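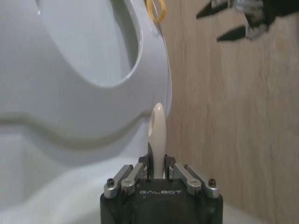 Wie oft muss ich den Spülkasten entkalken?
Das hängt von der Wasserhärte ab. Bei weichem Wasser reicht einmal im Jahr, bei hartem Wasser machen Sie es alle drei Monate. Die Wasserhärte erfahren Sie von Ihrem Wasserversorger.

4. Füllventil und Ablaufventil einstellen (Spülkasten Priden 2)

Dieser Abschnitt gilt für die Modelle Priden 2 und Priden 2 S. Für die älteren Kästen mit Seilzug lesen Sie bitte den Abschnitt 7. Die Montage vom Kasten an der Wand muss schon fertig sein, und die Dichtungen müssen sitzen wie in Abschnitt 3 erklärt.

Sie brauchen: einen Schraubendreher, eine kleine Taschenlampe, ein trockenes Tuch, einen Eimer. Eine Zange ist nicht nötig und soll auch nicht benutzt werden, die Muttern sind aus Kunststoff.

4.1 Wasser absperren und Kasten leeren

1. Drehen Sie das Eckventil im Uhrzeigersinn zu, bis es fest ist.
2. Drücken Sie die große Taste und halten Sie sie, bis kein Wasser mehr kommt.
3. Nehmen Sie die Tastenplatte nach oben ab. Bei der Platte Gatti gibt es zwei Clips, links und rechts. Zuerst den linken Clip lösen.
4. Heben Sie den Deckel ab und legen Sie ihn auf das Tuch.

Achtung: Ein altes Eckventil kann nach dem Schließen noch tropfen. In diesem Fall stellen Sie den Eimer darunter und schließen den Hauptabsperrhahn der Wohnung.

4.2 Füllventil einstellen

Das Füllventil Flidum ist ab Werk auf eine mittlere Füllhöhe eingestellt. Für die meisten WC ist diese Einstellung gut.

1. Suchen Sie die Markierung an der Innenwand vom Kasten. Sie ist eine waagrechte Linie mit einem kleinen Dreieck.
2. Öffnen Sie das Eckventil eine halbe Umdrehung und warten Sie, bis das Ventil von selbst schließt.
3. Vergleichen Sie den Wasserstand mit der Markierung.
4. Steht das Wasser zu hoch, drehen Sie die Stellschraube am Schwimmer nach links. Steht es zu niedrig, drehen Sie nach rechts.
5. Spülen Sie einmal und prüfen Sie den Wasserstand noch einmal.

Hinweis: Drehen Sie immer nur eine volle Umdrehung und prüfen Sie dann. Wer gleich fünf Umdrehungen macht, findet die alte Einstellung schwer wieder.

Der Wasserstand muss immer unter der Oberkante vom Überlaufrohr bleiben. Sonst läuft das Wasser dauernd in die Schüssel – man hört es oft nicht, aber man sieht es auf der Rechnung.

4.3 Spülmenge einstellen

Die große und die kleine Spülmenge werden getrennt eingestellt. Die beiden Schieber sind am Ablaufventil, der graue ist für die große Menge, der blaue für die kleine.

1. Schließen Sie das Eckventil und leeren Sie den Kasten wie in 4.1.
2. Drehen Sie das Ablaufventil gegen den Uhrzeigersinn und ziehen Sie es gerade nach oben heraus.
3. Drücken Sie den Schieber leicht zusammen und bewegen Sie ihn auf die gewünschte Stufe.
4. Setzen Sie das Ventil wieder ein und drehen Sie es, bis es hörbar einrastet.

Achtung: Die Dichtung unten am Ablaufventil nicht mit Fett oder Öl behandeln. Der Gummi quillt auf und schließt nicht mehr richtig.

4.4 Dichtheit prüfen

Legen Sie nach dem Füllen ein Stück Toilettenpapier trocken an die hintere Innenwand der Schüssel. Warten Sie zehn Minuten und benutzen Sie das WC in dieser Zeit nicht. Bleibt das Papier trocken, ist das Ablaufventil dicht. Ist es nass, wiederholen Sie 4.3 ab Schritt 2 und kontrollieren Sie, ob Kalk oder Sand auf der Dichtung liegt.

Danach Deckel auflegen, Tastenplatte einhängen, Clips andrücken. Beide Tasten müssen von selbst zurückkommen.

Die Dichtung für das Ablaufventil bestellen Sie unter der Nummer 2000, die Stellschraube mit Schwimmer unter der Nummer 99. Bitte geben Sie auch das Modell an, es steht innen am Deckel.

Veltholm Sanitärtechnik, Technische Dokumentation
Bearbeitet: Sveva Zanetti
Stand: 2021-07-26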